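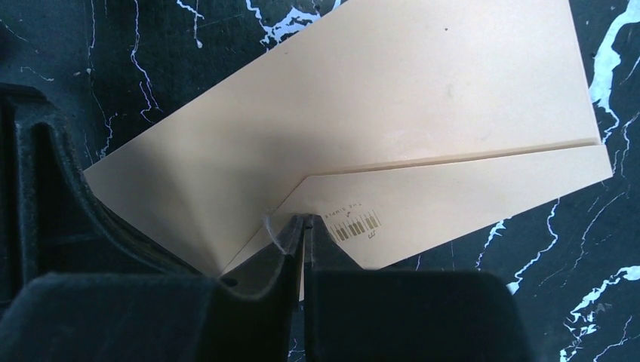
Brindar Paper & Print Club – Outings and Visits

Open day at the Bech paper works, Hakow
Posted 2 Sep 2019

The club's last outing was in June, to a bookbinder who was closed. Expectations for this one were therefore modest: a building, ideally with the door open. The Bech works at Hakow cleared that bar by mid-morning, and we were let in out of the drizzle with a paper wristband each, which several members inspected for grain direction before putting on.

Getting there first. The 143 bus goes from the Brindar depot to the end of Fimirska Street, and from there the map shows a short walk. The map does not show the railroad cutting. Half of the group took the footbridge, the other half followed a sign that said BECH and led to a loading dock, and we met again at the front desk pretending we had all come the same way.

The tour starts in the pulp hall, where you wear ear protection and a guide points at things. I believe we were told a great deal. What I can report is that there is a very large vat, that the stuff in it looks like oatmeal, and that it smells like a wet dog who has been to church. There is a window in the side of the vat at head height for children. Adults of a certain age should not try to use it.

After that comes the machine hall. The oatmeal goes in at one end on a moving wire screen, and a remarkable distance later it is a roll of paper the size of a parked car. It is easy to follow and I still do not understand it. The wet end was running, the dry end was stopped for cleaning, so we got half of a very good show. Those who wanted to see the winder had to make do with a video of the winder, shown on a screen bolted to the winder.

Then the sample room, where the club disgraced itself. Bech keeps a wall of shallow drawers, every drawer a shade, every shade with a number. Visitors are invited to take a sheet from the open drawers only. I will say that the drawers were not clearly marked as open or closed, and leave it there. The creams alone run down one side of the room, and telling them apart is a matter of faith. There was a long argument in front of 3018, which two of our members held to be peach and the rest held to be cream that had been left near a peach. The staff have clearly heard this before and offered us coffee.

The coffee was two dollars and came with a cookie you could have used as packing board.

Upstairs, at last, the part most of us had come for: the folding workshop. The tables have black tops with a marble pattern, very handsome, and quite good for pale paper because you can see your edges against them. You can also see every fingerprint. The handout was one page, with the diagrams printed small, and the advice at the top was to make one honest crease before you make any clever ones.

The picture on this page shows the kind of thing we were up against. It is a pale cream sheet with a bit of peach in it (I am reopening the argument), lying slantwise on the black, partly folded, with one long crease run out nearly straight toward the side and a flap turned over underneath it in a sort of arrowhead. It looks to me like a paper airplane in its early and hopeful stage. The flap carries some very small gold-brown lettering, THE SIMPLE, upside down, over a row of little upright bars that could be a ruler or a barcode. We had two schools of thought on that and neither one brought a magnifying glass.

I got attached to THE SIMPLE. It is a hard thing to read, upside down, while trying to work out whether you are making a mountain fold or a valley fold. The simple what? The club settled on "the simple airplane" as a working title, and then spent most of an hour failing to produce one.

For members who missed it, a few notes that may be of use at our own folding night:

Crease from the middle outward. Everyone knows this and everyone still starts at the corner, gets a ripple, and then blames the paper.

A thin sheet forgives you and then flies like a napkin. A stiff one remembers every mistake. The middle of the range was the most popular, and the drawer was bare by lunch.

If your flap overhangs the sheet below, even by a hair, turn it back and do it again at once. By the third fold that hair is a wing.

Use the side of a thumbnail or a proper bone folder. One member used a house key. The result was a very flat crease with teeth marks.

Printed side in or printed side out is a personal matter. I like a bit of print left showing, as it gives the eye something to line up with. Others find it vulgar.

Test flights were held in the corridor outside, which is long and has a draft. My own airplane went left. I refolded it with more care, and it went left sooner. A small girl from another party had a plane that looked as if it had been sat on, and it sailed all the way down to the fire door and touched down on the mat. Her method, as far as I could see, was to fold it fast and not read the handout.

Results were chalked on a board by the stairs, with the longest flight at 78 feet. That was not one of ours. None of the entries on the board were ours, although a club member did get a special mention for hitting the exit sign.

We finished in the shop, which sells offcuts by weight. I had intended to buy nothing and came out with a bundle I could barely get under one arm, all of it in sizes that fit no envelope known to me. The shop wraps it in brown paper and string. The brown paper is better than what I paid for and I have kept it flat under the sofa cushion.

Some practical matters. The tour has stairs, metal ones, and they are steep on the way down. Ear protection is handed out free but the foam kind only. There is a place to hang coats and nothing to hang them on. The restroom is past the pulp hall, so plan ahead or be brave. Photos are fine everywhere except in the coating shop, which we did not see anyway – the door was shut and a sign on it said it would be open shortly, in lettering that had faded quite a lot.

Would we go back? I think so, if only to see the dry end move. The works says the winder should be running for the next open day. Anyone who still has a sheet from a drawer that may not have been an open drawer is asked to bring it to the next meeting, so that we can at least settle the question about the peach.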